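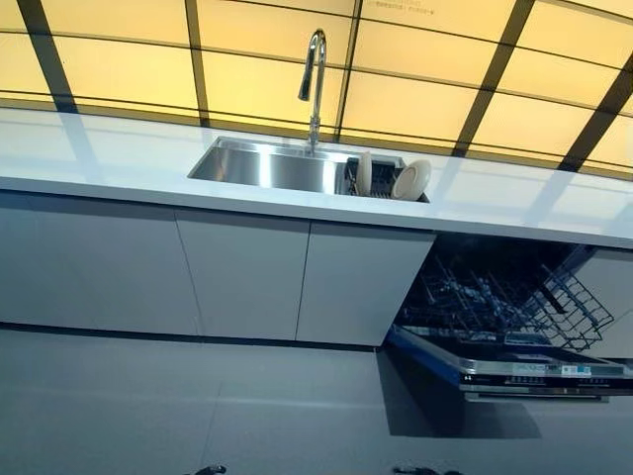
Washing a sweater with stretched cuffs
Asked January 10, 2020 in Laundry & Clothing

I bought a dark wool sweater from Josen in December and the cuffs are already baggy. The label says hand wash. Can I shrink only the cuffs? I don't want the body any smaller.

2 answers

Yes. Dip the cuffs in hot water, squeeze them in a towel, push the ribs together with your fingers and dry flat. Mine took 15 minutes with a hair dryer on low. Don't wring.
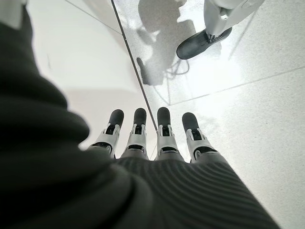

Check the fiber content before you use any heat. 100 percent wool will pull back in, but cotton mostly won't, and acrylic can go limp for good. It also depends on the knit. Ribbing with fine parallel ridges, like the dark knit in the photo, has more spring than a flat edge. If heat does nothing, run a thread of knitting elastic through the inside of each cuff. I did that on an old Tidasen cardigan and it still holds.

just roll them up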